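Como regular uma gaveta que prende ou fica torta

Gaveta que raspa na lateral, que trava no meio do curso ou que fica com a frente desalinhada quase sempre se resolve sem trocar peça. O procedimento abaixo vale para corrediças telescópicas de metal, fixadas nas laterais.

Material
Chave Phillips média
Nível pequeno
Trena
Lixa grão 100
Palitos de madeira e cola branca
Pano seco

1. Esvazie e retire a gaveta
Abra até o fim do curso. Em cada corrediça existe uma trava plástica preta. Na maioria dos modelos, aperta-se uma para cima e a outra para baixo ao mesmo tempo, puxando a gaveta na sua direção.

2. Limpe os trilhos
Passe o pano seco por dentro dos trilhos e retire poeira, cabelo e restos de graxa velha. Não use óleo de cozinha nem desengripante como lubrificante permanente. Vaselina sólida, em camada fina, é suficiente.

3. Confira o nível
Encoste o nível em cada trilho fixado no corpo do móvel. Meça também a distância do trilho até a borda de cima, na frente e no fundo. Uma diferença de 2 mm já faz a gaveta prender.
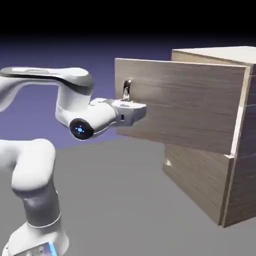
Armário de madeira clara com a gaveta superior aberta.

4. Corrija a posição
Afrouxe os parafusos dos furos ovais, sem retirar. Mova o trilho até as medidas baterem e aperte primeiro o da frente. Se o parafuso gira em falso, preencha o furo com palitos e cola branca, espere 60 minutos, corte o excesso e parafuse de novo.

5. Lixe só se precisar
Com os trilhos no nível, recoloque a gaveta. Se ainda raspar, procure a marca de atrito na madeira e lixe apenas esse ponto, no sentido do veio.

6. Alinhe a frente
Afrouxe os parafusos internos que prendem a frente, ajuste a folga e reaperte. Uma folga de 3 mm de cada lado funciona bem.

Se a corrediça estiver amassada ou com esferas faltando, a regulagem não adianta. Troque o par, no mesmo comprimento.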